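Stetumley is a small market town on the Brustholm, a slow brown river that has given it mud, eels and a good deal of its character over the years. It has 2000 residents, most of them living on the north bank, where the ground is higher and the cellars stay dry (or mostly dry, in a wet August).

The oldest part of town is the Steiner quarter, a cozy tangle of 565 houses built close together along lanes too narrow for a hay cart.

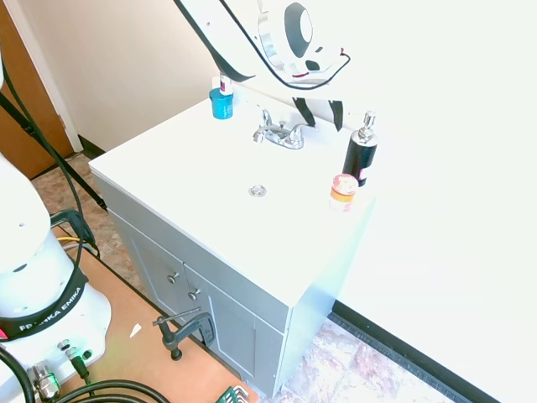

The town grew up around its ferry, which carried wool and cheese across to the Stimum road, and people here are still fond of saying "wait for the boat" when they mean that something will happen in its own good time. The ferry was replaced by a stone bridge with 9 arches, and the old landing became a pleasant green where the cheese market is held.

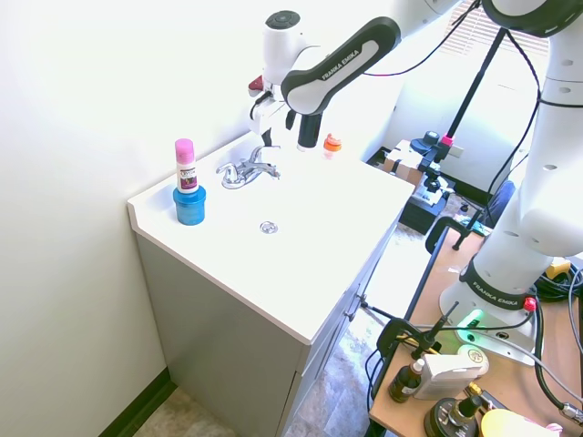
Stetumley cheese is pale, crumbly and rather salty, and it is traditionally eaten with pear butter and a thick slice of rye bread. At the summer market it is sold in small rounds wrapped in cloth, and families will argue happily all afternoon over which stall has the best.

The parish church, a plain and friendly building of gray stone, seats 700, and it is filled to the doors every year for the blessing of the boats.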